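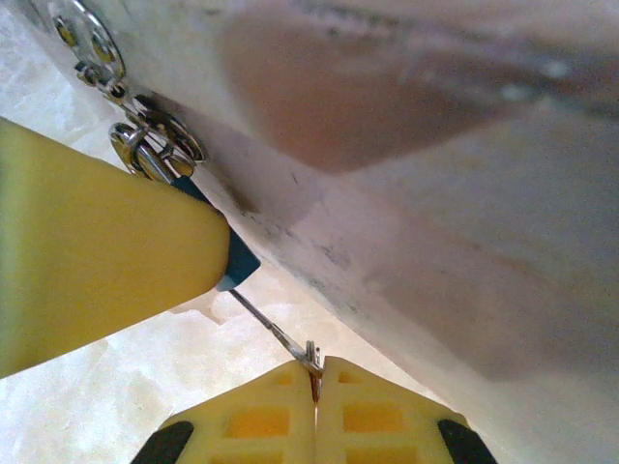
Item 2, the reddish-brown stain on the white surface, with the metal fittings at its edge.

Kondanside Story Corner
Minutes of the meeting held on 2023-11-15

1. Minutes of the last meeting
They were read and accepted with one correction. The hire charge for the Skurnlow room is 14 pounds, and it was written wrongly as 5.

2. Stain
The meeting discussed the stain and the small dark specks near it. It is not known what has made the mark. It was agreed to ask Havlíček for a price before any cleaning product is used, and to mention the metal fittings in the letter, so that they are not damaged. The highest sum which can be spent without a new decision is 100 pounds.
Action: letter to Havlíček, to be sent within 5 days.

3. Pink card
The pink card with figures was discussed next. The curly lettering seems to say "Once Upon a Time". It was proposed to use this card at the beginning of each story session and to keep it with the picture books. The wallpaper with the lavender pattern stays as it is until spring.
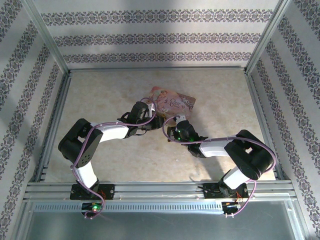

Wilitholm replied in writing that a loose card is lost very quickly among small children, and asked that it be kept in a clear pocket with a ribbon. Wilitholm would also like to borrow it for 2 sessions in December. Both requests were accepted.
Action: buy pocket and ribbon.

4. Other matters
The key to the book cupboard is still missing. The spare key must be returned to the hook after use.

The next meeting will be in December, in the Skurnlow room. The date will be sent by post.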